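# Match Analysis I: Game State and the Value of a Draw

Handout 4, February. Instructor: Bronisława Sikora
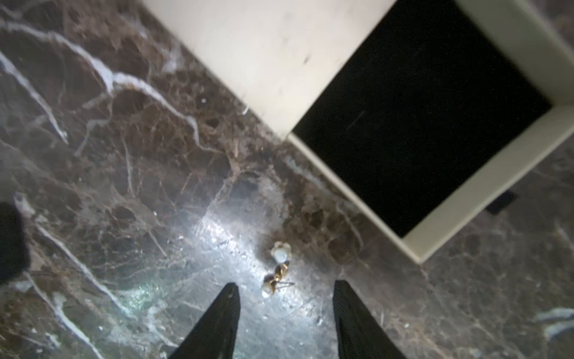 *Dark brown marble floor with pale veining.*

## Purpose of the session

Students have so far studied matches as a single block of 90 minutes. In this session a match is divided according to the score at each moment. The score, together with the time remaining, is called the *game state*. Most team statistics change their meaning once game state is taken into account.

## Key terms

**Level state.** The scores are equal. Both teams may still prefer different outcomes, depending on their league position and the venue.

**Leading and trailing states.** One team is ahead. The trailing team usually has more of the ball, and its shot count tends to rise late in the match. A high shot total does not by itself show that the team played well.

**Dead time.** Any period in which the ball is out of play: goal kicks, throw-ins, injuries, substitutions, and reviews. Students should record dead time separately for each game state.

## Worked case: Matville v. Lonton

The match finished 1–1. Matville scored in minute 13 and led until the second half, when Lonton equalized from a corner kick. Lonton attempted 139 passes while trailing before halftime, most of them between its center backs and its holding midfielder. Matville kept a narrow back four and allowed these passes to be made.

Two readings of the match were submitted last term. Xiuying Qin argued that Lonton controlled the first half and should have expected to win. Dehua Hou argued that Matville chose to give up possession and that the draw came from one poorly defended set piece. Both papers used the same match record. They differed in how they treated passes made in front of a settled defense.

Students should note that the word "control" was not defined in either paper. It must be defined in any written work for this course.

## Method

1. Mark the minute of each goal and divide the match into periods.
2. For each period, record possession, shots, entries into the penalty area, and dead time.
3. Convert all counts to a rate per minute of play. Periods of unequal length cannot be compared otherwise.
4. Write one paragraph on each period before writing about the match as a whole.

Red cards begin a new period even if the score has not changed.

## Assignment

Apply the method to Cidinura v. Nkosi. Papers should not exceed 2 pages, excluding tables. Students may work in pairs, but each must submit a separate text. Questions about the match record should be directed to Yiran Pan; requests for extensions go to Rongrong Han before the deadline.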